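Baskets FAQ – Zukside Housewares

Updated in May. Answers by Mitra at the shop desk, with the care stuff from Theano Kalogeropoulos. If your question isnt here, use the contact form.

What sizes do the wire baskets come in?
Small oval, large oval, round. The small oval is the one most people mean when they say "the bread basket". Measurements are on each product page, outside edge to outside edge, loops included.

Which colors are in stock?
Orange, white, dark green. Orange goes fastest. Yellow is discontinued – the three left are in the Ra clearance section, round only.

Can I mix colors in a set?
Sure. Put a note in the order comments. Sets ship as two of the same color if there's no note.

Are they OK for food?
Bread, rolls, whole fruit, wrapped things – fine. Anything small goes through the gaps, so line it first. Cherries will find a way out. Use a cloth napkin or a paper liner, the Pleketti liners fit the small oval without trimming.

Can they go in the dishwasher?
Please don't. The coating can lift at the wire ends after a lot of hot cycles and then the wire underneath rusts. Warm water, dish soap, soft brush. Brush from the outside in so the crumbs end up at the base. Rinse, shake, dry upside down on a towel.

How do I get dried dough or jam off?
Soak 20 minutes in warm soapy water, then an old toothbrush between the coils. No steel wool, no scouring powder. Still sticky? Soak again.
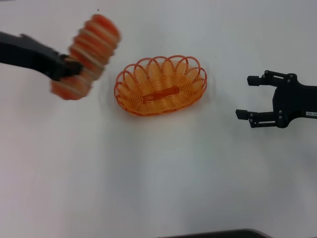
How should I store the baskets when they're not in use?
Flat on their base, on a shelf or in a drawer deep enough that the loops don't get pressed. Same-size ones don't nest well because the edges catch on each other. If you have to stack, put a dish towel in between and keep it to two or three high. Dont hang them by a single loop, it pulls out of line over time.

A loop got bent. Can I fix it?
Usually. Fingers only, go slow, push it back from the base of the loop and not the tip. Pliers will cut the coating. If you already have a cut in the coating, dab a bit of clear nail polish on it before it gets wet again.

My basket rocks on the table.
Happens in shipping sometimes. Set it on a hard flat surface, press down in the middle with your palm, turn it a bit, press again. If it still rocks after that, send us a photo and we'll swap it.

Will it scratch my table?
It shouldn't on laminate or glass. On soft or freshly oiled wood put something under it, a placemat is plenty. Pick it up to move it, don't drag.

Can I leave them outside?
For a lunch, yes. All summer, no. Orange fades first in full sun, then the green. Bring them in when it rains.

How much weight can they take?
Small oval – 10 apples, no problem. We don't recommend the small one for potatoes or anything you'd buy by the sack. Large oval takes more but lift it from underneath with two hands, not by the edge.

Can I use one for something other then food?
Lots of people do. Keys and mail by the door, yarn, hair things, remotes. Mal-soon Yeo wrote in to say she keeps seed packets in hers, stood up on edge like a card file. Works great apparently. Not for candles please, the coating is plastic and it melts.

Do you sell liners?
Paper ones from Pleketti, packs of 20. Cloth ones from Clastov when we can get them, right now we can't. Wash cloth liners seperately the first time.

What does shipping cost?
Flat rate inside the country, free when the order is over $99. We pack each basket with paper inside and around the edge. Keep the box for a few days in case you need to send something back.

How do returns work?
Unused, 30 days from delivery, any reason. Fill out the slip in the box – order number, item, refund or exchange. Joon-young Do handles returns and answers mail mornings only, so an afternoon message gets a reply the next working day.

Arrived damaged?
Photo of the basket, photo of the box, order number. We send a replacement, no need to ship the old one back.

Do you do wholesale?
Cafes and small stores, yes. Kipchumba Mwaipopo has the price list, pick "trade" in the contact form. Tell us sizes, colors and when you need them. Orange orders need extra lead time.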